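How a robot arm gets looked after

Have you ever wondered who looks after a robot? A bicycle needs its chain oiled, a guinea pig needs its hutch cleaned, and a robot arm needs looking after too. It can't tell you it has a loose screw, or that its grip isn't what it was last month. Somebody has to go and find out.

At Rowlands, our workshop in Skakville, we set up robot arms that do small, careful jobs on a table top. The pair we'll be talking about on this page have one table to themselves, and we call that table and everything on it a cell. (You have cells in your body as well, but those are a good deal smaller and don't need plugging in.) A cell is the robot, the table, the cables, the stop button and all the bits and pieces the robot works with. When we look after a robot we look after the whole cell, and you'll see why as we go along.

So put the kettle on, or ask a grown-up to, and we'll go through it from the beginning.

What is an arm made of?

Hold out your own arm and bend it. You have a shoulder, an elbow and a wrist, and between them are the long straight parts that don't bend at all (or if they do, please go to hospital). A robot arm is built much the same way. The places where it bends are called joints, and on our arms they are the big rounded white parts. Inside each joint there is a motor to turn it, and a sensor that measures how far it has turned.

At the very end is the gripper. Yours is called a hand and has a thumb and four fingers. Lots of robots manage with two fingers and no thumb, and for holding something long and thin that is plenty. Try it yourself with a pencil. Use just the tips of two fingers, and see whether you can lower the pencil slowly into a mug without touching the sides. It's harder than you'd think! Now imagine doing it with your shoulder instead of your wrist, because a robot often has to move its whole arm to shift its fingers a tiny way.

Before anyone touches anything

The first thing we learn is how to make the robot stop. Every cell has an emergency stop button, and it's made big and bright so that you can find it without having to think. Press it and the arm stops moving. We try the button before we begin, every single time, even if we tried it an hour ago. Long hair gets tied back, dangly sleeves get rolled up, and anyone who is only watching stays well behind the line on the floor.

There is one rule we are very strict about. If you are reaching in to fix something, the arm must be stopped first. A robot arm doesn't know you are there in the way that a dog or a friend would know. It goes where it has been told to go.

Tidying the cables

Robots have a lot of cables. Some bring electricity, some carry messages, and some seem to breed overnight in the corner. You might think cables are the dull part, but they give us more trouble than anything else. Picture yourself wearing a coat with a long scarf, and every time you reach for the biscuits the scarf catches on the door handle. That's what happens to an arm when its cable is too short or is hanging in the wrong place. It tugs, and a tug at the wrong moment means the fingers end up a hair's width from where they should be.

So we strap cables to the arm, and we leave a loop of slack near each joint so it has room to bend. Then we move the arm very slowly from one side to the other and watch the loops — not the fingers, which is where everybody wants to look — to see that nothing pulls or rubs.

Laying the cloth

Our table has a black cloth on it with a wavy edge, a bit like something your granny might put out for Sunday tea. It came from a shop called Vokier in Zoltungate and it is the third one we've had. Glass is slippery on a bare table top and the cloth stops things sliding. It's dark, too, so a white rack shows up very nicely on top of it.

Cloths do wrinkle, though. If there's a big fold under the rack, the rack leans, and then the holes lean with it. One of the jobs on our list just says "smooth cloth". We had to write it down because we kept forgetting.

Teaching the arm where it is

When a robot arm has been switched off, or mended, or had its gripper changed, we have to check that it still knows exactly where its own fingers are. The proper word for this is calibration. You could call it reminding.

You do this as well, without noticing. Shut your eyes and touch the end of your nose. You got there because your brain keeps a kind of map of your body. When you grow very quickly the map gets out of date for a while, and you knock over your juice. A robot's map goes out of date too, when a screw works loose or one gripper is swapped for another that is 3 millimetres longer. Three millimetres is less than the width of a pea. It is quite enough to miss a hole.

To put the map right we send the arm to a few places we have already measured, and compare where it is with where it thinks it is. Then we type in the difference. We do this at 10 different spots on the table, because an arm can be very good at reaching close by and not so good when it's stretched right out (again, a bit like you and the biscuits).

Checking the grip

Next come the fingers. Squeeze too hard and thin glass will crack. Squeeze too softly and it slides straight through. We begin with a wooden stick, which doesn't mind being dropped, and turn the squeeze up a little at a time until the stick stays put when we give it a gentle pull. After that we wipe the fingertips clean. Greasy fingers are no good for holding things, whether you are a robot or have just had crisps.

The rack test

And so we come to the part that visitors like best. When all the other checks are finished we give the arm a small real job, with real glass. We put out a rack for test tubes and a little beaker of clear liquid, and we have the arm work with something long, thin and see-through at one of the holes.

It's a good test because it uses everything at once. The arm has to be in the right place, or it will miss the hole. It has to be straight up and down, or the glass will catch on the rim. The grip has to be just so, the cables mustn't tug, and the cloth must be smooth. If any of our earlier jobs was done badly, the rack test tends to find it out.

See-through things are tricky for robots, by the way. A camera finds the edges of things by looking for changes in colour and brightness, and with clear glass the camera mostly sees whatever is behind it. You'll know the feeling if you have ever walked into a patio door.

We go slowly. If the arm misses, that's all right, and we stop it and go back up the list to see what we left out. It's nearly always the cables or the cloth. On our longest day we did the test 245 times, and by the end of it we were all rather tired of looking at that rack.

How often does it need doing?

The quick checks — button, cables, cloth, fingertips — are done every morning and take 40 minutes if nobody stops to chat. The reminding is done whenever we change a part, and otherwise at the start of each month. In July we give the whole cell a proper clean, with the arms switched off and a soft brush for the gaps round the joints, where the fluff gets in.

Words to keep

Calibration: checking that the robot's map of itself is right, and mending the map if it isn't.
Cell: the robot and everything round it that it works with.
Gripper: the part at the end of the arm that holds things.
Joint: a place where the arm bends or turns.
Sensor: a part that measures something and sends the answer to the robot's computer.

Some pictures from our table

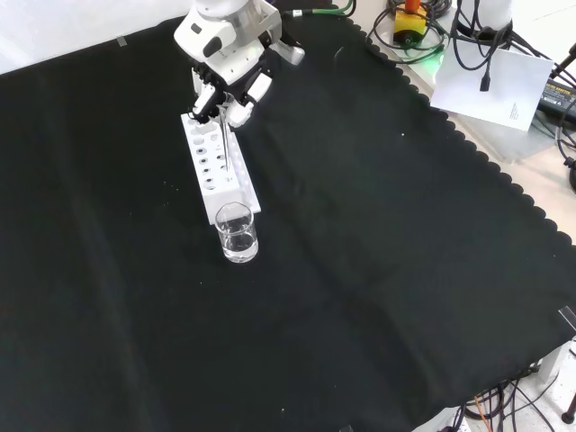
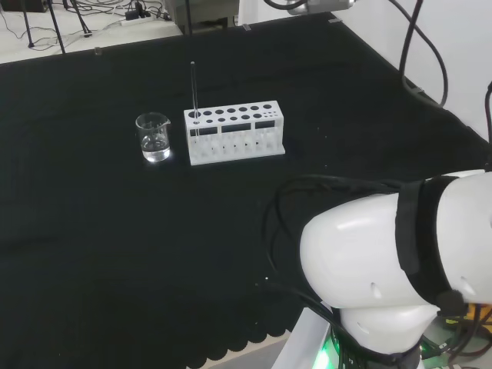
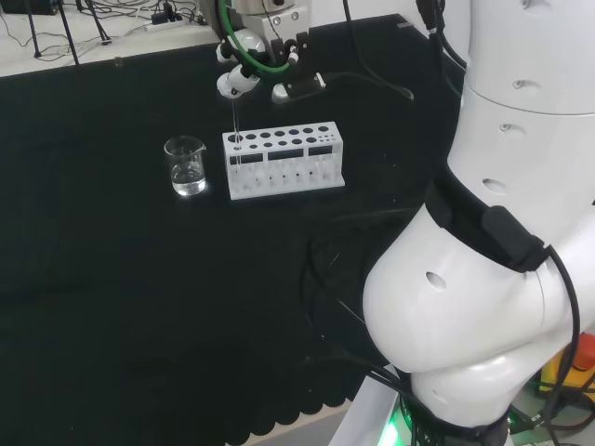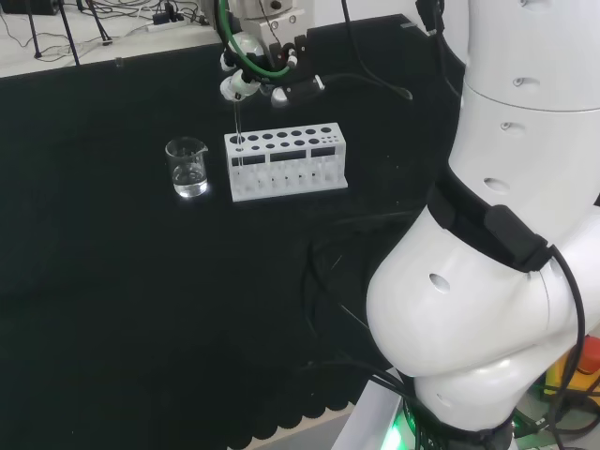 The rack test at Skakville, with the beaker standing by the rack in all four pictures.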